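Grinomis Household Scene Pack for Prumex Simulator

The Grinomis pack adds a set of furnished rooms to the Prumex simulator, for teams that train and test arm policies before running them on hardware. It covers two kinds of work: tasks close to walls, windows and furniture, and tasks on a work surface with instruments and small parts. Both are set up for a wrist-mounted fisheye view with a two-finger gripper.

The pack contains up to 400 objects. Each has a collision mesh, a mass and a friction value, all of which can be edited in a plain text file. Wall colors, trim and lighting can be changed per run or left fixed.

Window glass has its own material with reflections that can be switched off. We suggest leaving them on for at least part of the training, as a plant next to a pane can put leaf shapes on the glass that a policy has to learn to ignore. 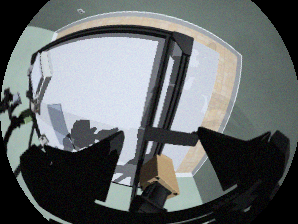
Licenses are sold per workstation. A single seat is $900 and includes updates through December. The Julla task editor is a separate product at $183 and is only needed if you want to write your own tasks — the ones supplied with the pack run without it.

Installation takes one download and a license key. Older Prumex scenes can be opened next to the new ones, but objects saved in the old format need to be converted first. The converter is in the tools folder. It keeps object names and positions and resets friction to the default, so check those values before a long run.

The work surface scenes include a scale-like instrument with a digital display. Display text is drawn as part of the scene and shows up in the wrist view at whatever angle the gripper happens to be. Small characters can be hard to read near the rim of the lens, and the lens model can be swapped for a flat one in the camera settings.
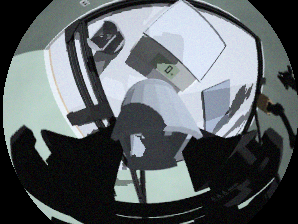
Can I use my own gripper model with the pack?

Any two-finger gripper that already loads in Prumex can be used. Put the model in the robots folder, set the camera mount point, and run the reach check once for each room. Grippers with wider fingers may hide more of the view, and the camera mount can be moved to make up for it. Grippers with three or more fingers load, but the supplied tasks have not been tested with them.

Support is by email and is included with every seat. Order code 1819. Page updated July 2026.

Related items

Julla Task Editor
Bangash Lens Model Set
Grinomis Workshop Scene Pack
Prumex Simulator, single seat
Bangash Gripper Mount Files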